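3.2 料箱与工作台的搭建

先交代一下地方。我们这套东西搭在Drestano共享工坊的里间,地上铺的是深灰色地毯,走线全靠胶带和耐心(主要靠耐心)。论文里常见的那种漂亮机架我们也画过图,后来嫌占地方,改成了现在这个样子:机械臂旁边摆一只敞口的金属料箱,前面接一块木台面,零碎的东西都夹在箱子边上。

料箱是我从旧货堆里翻出来的,灰色钣金,四壁带斜坡。斜坡这一点我特别喜欢!物体滑到角落以后多半会靠着坡停住,姿态千奇百怪,正好拿来为难抓取规划。缺点也有:箱底早就磨花了,划痕一片一片的,深度图在这些反光的地方经常出噪点。Lilibeth Agbayani建议喷一层哑光漆,我喷了一小块试板,两周后漆皮就开始掉,于是作罢,改在软件里做滤波,细节放在3.4节。

线缆是另一个老大难。第一版我把所有的线都用扎带死死勒在前臂上,看着很整齐,手腕一转就绷紧,有一次直接把接头拽松了。第二版反过来,在腕关节外面留出大圈的余量,让线自己绕过去。样子是乱了点(来参观的人都要评论两句),但关节转起来舒服多了,我再也没换过接头。代价是手腕下面垂着一团线,俯视的时候会挡住一部分物体,分割网络得学会忽略它。

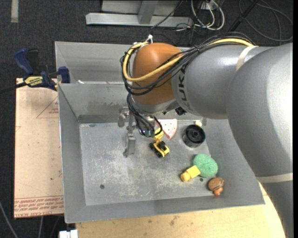
图3 料箱与KUKA机械臂末端。夹爪伸入箱内,腕部垂下的黑色线缆遮住了黄色玩具工程车的一部分;左侧为亚克力板和夹具。

箱里放什么,我们没有照搬现成的物体集,基本是家里和工坊里有什么就拿什么,玩具居多,也掺一些日用品。挑的时候我只守两条规矩:夹爪张得开,摔了不心疼。像玩具车这种带轮子的最有意思,碰一下就跑,规划器算好的抓取点转眼就不作数了。海绵一类的软东西又是另一种脾气,夹是好夹,放下去的位置却总要偏一点。整个物体库现在有89件,每轮试验抽一小部分倒进箱子,不做人工摆放。

箱子左边那块板是给挡板准备的料。我本来想用薄木板,后来觉得还是亚克力好,硬,裁出来边也直。板子平放在箱壁旁边,用蓝黑两色的条形夹固定。夹具的好处是改主意很方便,搭建的头一个月我几乎天天改主意,要是都打了螺丝孔,台面早就成筛子了。木台面的轮廓也是照着机械臂的底部一点点锯出来的,右边那道弧线我锯废了2块板才弄对,曲线锯用得不熟的读者请先拿纸板打样。

控制部分沿用我们自己写的Bosa程序,它负责轨迹下发和限位检查,夹爪的开合走单独一路。箱壁在规划里按实际尺寸再往里收3厘米,手指就不容易刮到斜坡。这个数是试出来的,收得太多,角落里的东西永远拿不到;收得太少,每天都能听见让人牙酸的一声响。按这个设置我们跑了600次抓取,统计结果见第4节。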